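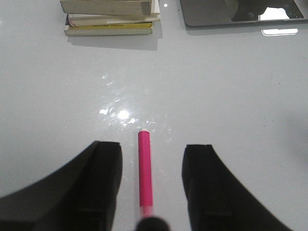
**Color coding your notes: does it help or is it just coloring?**

**SoledadT** wrote:

OK so I went back to school in July (bookkeeping certificate, night classes at Manzano, I'm the oldest in the room by a mile) and I have a first big test coming up. The last time I studied for anything I had a yellow highlighter and a bad attitude. Now everyone in my class has a whole system! Pink for definitions, green for stuff the teacher said out loud, blue for examples, and so on.

I tried it for the first chapter and the page looks gorgeous, and I remember none of it. I spent more time deciding whether "accrued expense" was a pink or a green than I did learning what it is. Do I stick with it? Is there a point where it kicks in? I've got the textbook, the workbook and a binder that's already splitting down the spine, and I can give it an hour after dinner most nights.

---

**trinity_pettigrew** wrote:

Stick with it but cut it down. I did my whole dental assisting program with two colors. Pink was "I don't know this" and green was "I thought I knew this and I was wrong." That's it. When test week came I only read the green, then the pink, and skipped everything with no color on it.

The trick is you can't mark anything the first time through. Read the section with the cap on. Then go back.

---

**Cletus H.** wrote:

I'm going to be the grump and say put the markers in a drawer. I taught high school chemistry for 20 years and the kids with the prettiest notebooks were all over the map grade-wise. Coloring a sentence feels like work, so your brain gives you credit for it.

What worked for my students was closing the book and writing down whatever they could remember on a blank sheet. It's miserable. You'll get four lines and feel like a dope. Then you open the book and see what you missed, and you do it again the next night.

---

**trinity_pettigrew** wrote:

> put the markers in a drawer

Cletus, mine is a version of the same thing though? I'm sorting by what I got wrong. I'd be lost if I had to hunt for those spots in a 3,616 page pile of handouts (I exaggerate, but not by a lot).

---

**Cletus H.** wrote:

Fair, yours has a test built into it. My beef is with the definitions-are-pink people. The book already put the definitions in bold!

---

**leilani.b** wrote:

Has anybody tried it all on the computer? I use Trerkero for my nursing prerequisites and it lets you tag a line and turn it into a flash card, and then the card comes back a few days later whether you like it or not. I've got 167 cards for anatomy right now. I do them on the bus, in line at the store, in the bathroom (sorry).

I still write things by hand first. I type so fast that I can get through a whole lecture without hearing a word of it, and then I've got six pages of somebody else's sentences.

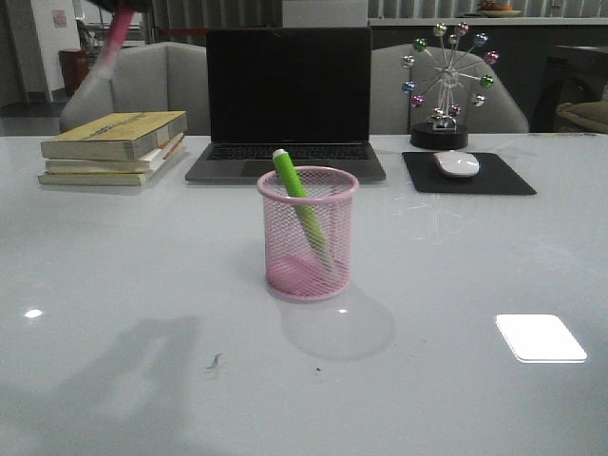 So my routine is messy handwritten notes in class, then I type up only the parts that confused me, and those turn into cards. The handwritten pages go in a box and I never look at them again. My sister thinks that's nuts. But by the time a thing has been heard, scribbled, typed and quizzed, it's pretty well in there.

Soledad, for bookkeeping I'd think doing problems would beat all of this. Does the workbook have answers in the back?

---

**SoledadT** wrote:

Odd numbers only, which feels mean. I've been saving the problems for the end, like a treat, and then falling asleep before I get to them. Maybe that's backward.

Also, does Trerkero cost money? I'm trying to keep this whole adventure cheap, the textbook alone made me gasp.

---

**leilani.b** wrote:

There's a free version with ads. The ads are annoying but I've never paid. And yes do the problems first!! Before you even read the chapter! You'll get them wrong and then you'll read like you're looking for your keys.

---

**hazel_escobedo** wrote:

Bookkeeper here, I work in the office at Cerenon, and I took pretty much the class you're in. Going to disagree with Leilani a little. Doing the problems cold in chapter one is fine, but once you hit adjusting entries you'll waste the whole evening going in circles. Read the worked example, cover it with your hand, redo it on scratch paper, then try a new one.

Colors, I do use them, though only on the problems themselves. Debits one color, credits another, for the first couple of weeks. After that I quit because I could see it without them. My instructor hated it and told us nobody would hand us markers on the job. Well, I have a cup of them at work and nobody's taken them away yet.

Get the cheap ones — the Wirnari pens my daughter begged for bled right through my ledger paper.

---

**Cletus H.** wrote:

Debits and credits in two colors I'll allow. That's telling two things apart while you're still learning them. I let my kids do the same with acids and bases.

---

**trinity_pettigrew** wrote:

Look at him coming around.

---

**SoledadT** wrote:

OK, here's what I'm going to try. One worked example covered up (Hazel), then odd problems, then Cletus's blank sheet of misery, and Trinity's green for anything I swore I knew. No flash cards until I see how that goes, sorry Leilani. I did a blank sheet tonight while the rice cooked and got five lines, and one of them was the name of the chapter.

Hazel, can I message you about prepaid insurance? I've read that page over and over and I still put it on the wrong side.

---

**hazel_escobedo** wrote:

Sure, send it over. It's an asset until you use it up, so start there, and send me the problem you're stuck on with your work showing.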